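**Week 5: Opening gags in TV cartoons**

The fan guides say the cold open of *Mushi* "sets the theme" of each episode. Check that before you repeat it. In season 2 the gag matches the plot twice, by my reading, and the rest look like padding for a short script. 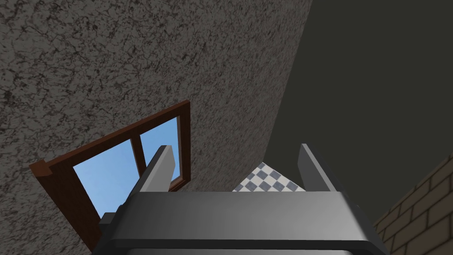 Same caution with *Liltia*. The Flunham episode guide lists its 100 openings as all different. Several are reruns with new music. Bring one claim you doubt, and the episode to test it on.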